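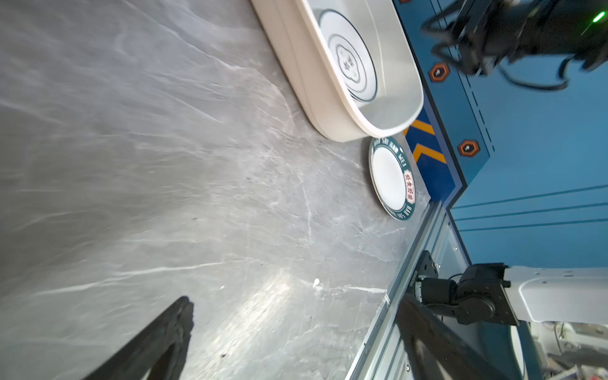

Der Teller mit dem grünen Rand

Start Texte Archiv Über uns

Seit Dilska die Arme gebracht hat, darf ich die Teller nicht mehr anfassen. Ich darf sie ansehen. Meine Stelle heißt jetzt »Begleitung«, und sie ist zwei Cent besser bezahlt als »Spülküche«.

Der weiße Teller gehört in die weiße Schale, das hat der Arm begriffen. Der mit dem grünen Rand gehört auf den Stapel daneben, darüber denkt er noch nach. Er denkt mit offenen Fingern, über dem Marmor, sehr würdevoll. Mein früherer Schichtleiter dachte auch so, nur ohne Kabel.

200 Teller die Schicht stehen im Vertrag. Ich habe früher 718 geschafft — allerdings mit Rückenschmerzen, die der Arm nicht meldet. Ich melde sie weiterhin, aus Gewohnheit.

Gegen Mittag kam eine Mail von Kondico: Man wolle wissen, ob ich mich entlastet fühle, auf einer Skala. Ich schrieb eine Sieben. Dann schob ich den grünen Teller mit dem Ellbogen ein Stück nach links. Im Protokoll stand abends: selbstständig gelöst.

Gefällt mir 216 · Kommentare 4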